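This repository holds the Gadura rent table, a set of commercial and residential rent records for the Illach and Doratham districts, together with the small scripts that clean it. I keep it for people who study local property markets and do not want to pay for a broker's feed.

## What is in the table

Each row is one advertised or signed lease. There are 137 buildings in the present version and 23 columns. The most useful columns are these:

| Column | Meaning |
|---|---|
| `bldg_id` | Our own building number, stable between versions |
| `district` | `illach` or `doratham` |
| `use` | `office`, `retail`, `storage`, `flat`, `mixed` |
| `area_m2` | Floor area as written in the lease or the advertisement |
| `rent_month` | Monthly rent without service charge |
| `charge_month` | Service charge, empty if unknown |
| `term_months` | Length of the lease |
| `source` | `signed`, `advert` or `owner` |
| `fit_note` | Free text on the fittings, only for `retail` and `storage` |

An empty cell means that we do not know the value. A zero means zero. Please do not mix them, as the older version did it in `charge_month` and the averages for Doratham came out too low.

## How the records were collected

The signed leases come from Gwynne, a letting office which agreed to share them after the tenant names were removed. The adverts were copied by hand from the boards and the two local papers. The records marked `owner` came by a questionnaire, which had a poor return in Illach and a better one in Doratham. 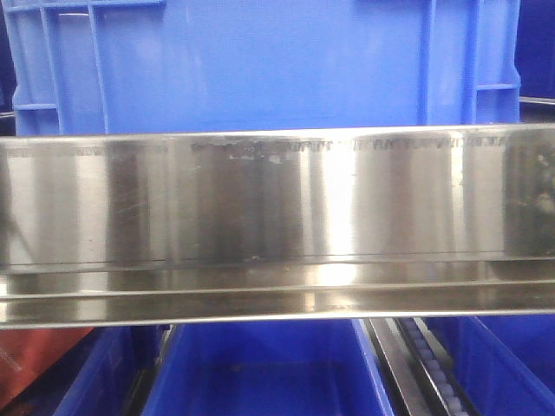

The column `fit_note` needs some care, because the owners and the letting office do not use the same words. An owner writes "equipped", and this can mean a full kitchen or only one shelf. We ask now for the material and for what is movable, so a unit with a stainless steel bar and a blue plastic crate behind it would get the note `steel bar fixed?; crate movable`. The question mark stays in the note until the lease says who must leave the item in place. Notes written before this rule were not changed, and you can recognize them by the missing semicolon.

Rents in the adverts are asking rents. In Illach the signed rent is often lower, in Doratham the difference is small. We did not correct for this, and I would ask you to keep the `source` column in any table that you derive.

## Cleaning steps

1. Remove the rows with no area and no rent. These are usually adverts that say "price on request".
2. Convert weekly rents to monthly ones. The factor is written at the top of `clean_rents.py`.
3. Join duplicates. Two rows are duplicates if they share `bldg_id`, floor and `area_m2`, and the signed record wins over the advert.
4. Mark every unit above 300 square meters as `large`. Large units are kept in the table but left out of the district medians.

Step 3 still makes mistakes in buildings where the floors were divided in March. If you find a pair which should not be joined, open an issue with both row numbers.

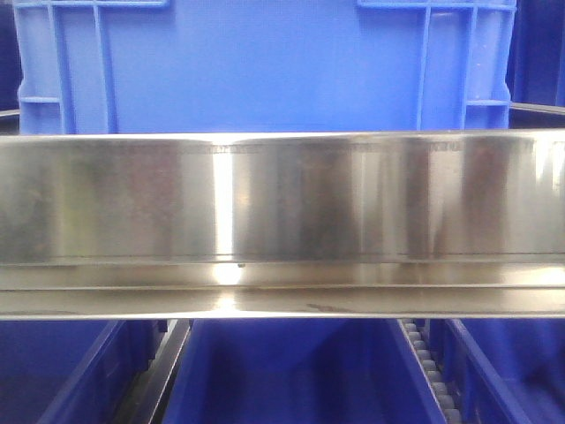

The medians are calculated only when a group has at least 10 records. With fewer records the cell shows `n/a` in the summary file – the raw rows are still there and you can calculate your own value. Retail in Illach is below this limit for the short leases, so do not be surprised by the gap.

## Known problems

- Service charges in mixed buildings are sometimes given for the whole building and not for the unit.
- Some leases contain a rent-free period at the start. This is recorded in `term_note`, but `rent_month` is not reduced.
- Floor area is measured in different ways. Gwynne includes internal walls, most owners do not.
- The `storage` group covers simple garages and also proper heated units, and they should be separated in a later version.

## Use

Run `python clean_rents.py raw/ out/` from the main folder. The script writes `rents.csv` and `summary.csv`, and a text file with all the rows it removed. Please read this last file at least once – it is short and it tells a lot about the data.

The table is suitable for comparing the two districts and for teaching. It is not suitable for valuing a single building or for deciding what rent a tenant should pay.

## License and changes

The data may be copied and changed if the name Gadura is kept with it. The scripts are under the MIT license. New records are added on Thursday, when there are any, and `CHANGES.md` lists the buildings affected.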